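Sofá Brerkby turquesa: opinión después de siete meses en la sala de descanso
Publicado el 15 oct 2018 en Muebles y oficina

Lo pedimos en marzo, en plena discusión sobre si una oficina necesita un sofá o más mesas, y yo era de los del sofá.
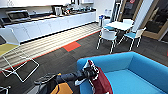

Y sigo siéndolo, ¡más que nunca! Costó 1.998 euros con el transporte incluido, que no es poco, y la primera semana me lo recordaron a diario. Ahora los mismos que protestaban son los que se sientan a las once con el café y no hay manera de levantarlos.

Empiezo por el color, que era lo que más miedo daba. En la web de Trotgate parecía un azul tranquilo y lo que llegó es un turquesa de los de verdad, muy vivo. Con nuestra moqueta gris oscura y los muebles blancos de la cocina queda de maravilla (y eso que ya teníamos una loseta roja anaranjada en medio del suelo, que yo temía que se peleara con él). El asiento es un punto más claro que el respaldo. A mí me encanta ese detalle, aunque una compañera sigue convencida de que nos mandaron piezas de dos lotes.

La forma es toda redondeada, sin esquinas en las que dejarse la cadera al pasar con la bandeja. El respaldo hace una curva muy agradable y la tapicería es lisa, sin dibujo, así que las migas se ven enseguida y se quitan de una pasada. Para las manchas usamos Clorov para tejidos, una gota en un paño húmedo, y hasta hoy ha podido con el café y con el tomate. Con el bolígrafo azul no pudo, pero eso fue en la parte de atrás.

Comodidad: muy buena para un rato, regular para una tarde entera. El asiento es firme. Si mides más de metro ochenta notarás que el respaldo acaba un poco pronto y terminarás medio tumbado, como Lieven Mulder, que hace allí todas sus llamadas y dice que no cambia el sitio por ningún despacho. Los reposabrazos se agradecen muchísimo, porque acabas dejando en ellos el abrigo, la carpeta, lo que lleves encima.

La entrega, peor. El bulto tenía 70 centímetros de fondo según la ficha y con el embalaje pasaba por la puerta de milagro. Medid antes, y medid también el ascensor. Los repartidores fueron encantadores y pacientes, eso sí, y se llevaron los cartones.

En el mismo pedido entraron las sillas Huaranga, las de varilla metálica blanca, a 129 euros cada una. Son preciosas y muy ligeras, las mueves con un dedo, y al lado del sofá quedan casi como un dibujo a lápiz. Para comer están bien. Para una reunión larga me busco otra cosa, porque la varilla se clava y sin cojín no aguanto ni media hora. El total con las sillas que pedimos subía a 2.706 euros sin lámpara, y la lámpara la dejamos para otro año.

¿Lo volvería a comprar? Sí, sin pensarlo, y en el mismo color. Le pediría a la marca una funda desmontable y un respaldo algo más alto. De momento le doy un nueve al sofá y un siete a las sillas, que subirá a ocho el día que lleguen los cojines.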